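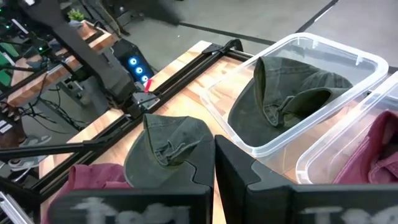

Is the robot open day at Clanstead worth acting on?

Posted by laundrylead70

I run the sorting room for a small linen and uniform service. Our supplier, Gedex, got me into the open day at Clanstead in January, where they show robot arms putting clothes into bins. The man at the door said a setup like this could replace 2 of my 3 sorters on a shift. I watched for most of the morning and came home unconvinced. Has anyone here been and then spent money? What should I have asked?

Posted by millroad_ops

I went to the same event and had the same feeling. Ask for a full shift log, with every stop and every time a person stepped in. They gave me a sheet that said 619 items sorted, with no hours on it and no count of misses. A number like that is useless to you.

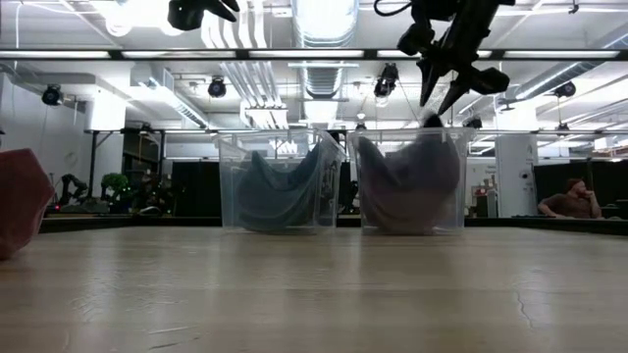
Sorting is the easy part to show off, and I'd look hard at what they chose to sort. One cloth per bin, a dark blue-teal one in the left and a maroon one going into the right, tells you very little about a cart of mixed uniforms that all came out of the same wash. Clear bins on a clean table are nice for visitors too — try asking for your own carts. I asked whether it could tell a medium from a large and got a long talk about next year's software.

Also find out who resets it. Chowdhury quoted us for a similar cell, and the small print had an operator on site for the whole shift. That's one of your two saved sorters gone already.

Posted by tallbasket

robots are the future, my cousin's plant has them and they love it. just buy one

Posted by presser_no_more

The answer from millroad_ops is a good one. I'd add: bring a bag of your own worst stuff. I took aprons with the strings knotted together to a Rustesov demo and they wouldn't run them, "for scheduling reasons." Fine, but then I don't know what I'm buying.

If they offer a trial, get it in writing that you pay nothing until it handles 70 percent of your real load without help. We asked for that and haven't heard back — it's been two months.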